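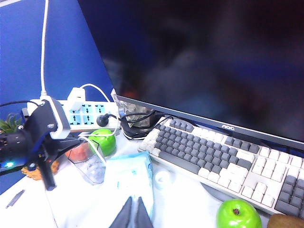 Nikau Hollis
Staff writer, developer tools

Ustyna Lytvynenko starts most mornings by reading a log. She leads the planning and control software at Govadus, where four people write the code that decides how a small arm gets from one place on a desk to another. The log comes from whatever ran overnight in simulation, and she reads it from the bottom up.

"The last thing that went wrong is usually the cheapest to fix," she says. "I fix that one first and then I get coffee."

The team's main product is Clitetti, a motion planner with a control layer under it. It takes a target pose for the gripper, a model of the things nearby and a set of joint limits, and it returns a path the motors can follow. I spoke to her in December, a few weeks after the team moved to a new version of the control layer.

She came to the work from web infrastructure. Her first job was on a payments system, and she says the habits carried over better than the knowledge did. "I knew queues, timeouts, retries. I knew nothing about torque. The first month I wrote a retry loop around a motion command, and the arm did the same wrong thing five times in a row. On a server that's normal. On an arm, someone comes over to your desk."

A desk is where they test. Lytvynenko prefers an ordinary one, with the monitor and keyboard left where they are, fruit next to the keyboard and a power strip with things plugged into it. The team used to work with a bare table and a set of printed blocks. Plans that succeeded on the table failed as soon as there was a cable in the way.

"Cables are the worst thing we have," she says. "A planner wants solid shapes. A box is fine. An apple is a sphere, more or less, and it stays an apple. A cable is thin, the depth data on it is bad, and if you touch one end the other end moves. For a long time our model just left them out."

Clitetti now handles them by marking a region as uncertain and charging the path a cost for going through it. The arm can still pass over the area if there is no better way, but it goes slower and keeps more height. She describes this as a compromise. One of her colleagues wanted to fit curves to each cable and track them properly, and the branch with that work is still open.

Clear plastic is the other regular problem. The wrist camera sees through a clear cup to whatever is behind it, and the perception code then reports the object behind as if the space in front were free. "You get a lovely plan straight through the cup," she says. The fix was to stop trusting a single view. If an object's edges and its depth don't agree, the planner asks for a second look from another angle before it commits. That adds time to each pick, and she has had complaints about it from people who only work with cardboard boxes. They can turn it off.

Much of our conversation was about tooling, which she thinks gets too little attention. The team keeps its recorded runs in a system called Mestus. Every run stores the camera images, the joint readings, the plan that was asked for and the plan that was carried out, all on one clock. Before Mestus, each of those lived in its own file with its own timestamps, and lining them up was done by hand.

"We had a bug where the gripper closed early," she says. "Two of us looked at it for nine days. The camera timestamps were 30 milliseconds behind the joint timestamps. The gripper was closing exactly when we told it to. We were telling it based on an old picture."

The regression suite has 1,309 recorded cases. Each one is a starting arrangement and a target, and a change to the planner has to get through all of them before it can be merged. She would like to have 3,000, but she doesn't want to get there by generating variations of what is already in the set. A case goes in when something fails on a real desk and a person has written down why.

The writing down is the part people skip. Each case has a text field for the cause, and for the first year many of those fields said "collision" and nothing more. She went back through them herself. Some she could work out from the images. Others she deleted.

I asked how the control loop is split from the planner. The controller runs at 1,000 cycles a second on its own processor and knows nothing about objects. It follows the path, watches the motor currents and stops if they climb past a limit. The planner can be late and the controller will hold position until it hears something new.

"I want the bottom layer to be boring," she says. "It should fit in one person's head. If you put anything clever down there, you can't reason about what happens when the clever part is wrong."

She is less settled about learned policies. The team has trained a grasping model on its recordings, and it picks up fruit better than the hand-written code did. A soft or fuzzy surface gives it less trouble, and so does a bag, where the old code could never decide where the edge was. But the model's output still goes through the same collision check as everything else, and it gets rejected more often than she would like. When that happens the arm waits and tries again with a different seed.

"Some people here think the check is too strict. Maybe it is. I look at the rejected grasps in Mestus and some of them would have been fine. I can't write a rule that lets those through and keeps the others out. When I can, I'll change it."

Türkmen, the next release, is mostly about that gap. It will let the planner adjust a proposed grasp slightly before giving up on it, by shifting the approach angle or backing the fingertips off. A first version works in simulation. On the desk it sometimes adjusts its way into a second obstacle while avoiding the first, and those cases are going into the suite as they come up.

She also wants to rewrite the configuration files. They have grown to the point where new hires copy a working one and change values until the arm moves. She has a half-finished tool that reads a config and prints, in plain sentences, what the arm will and won't be allowed to do.

"It found two limits in my own setup that contradicted each other," she says. "They'd been there since spring."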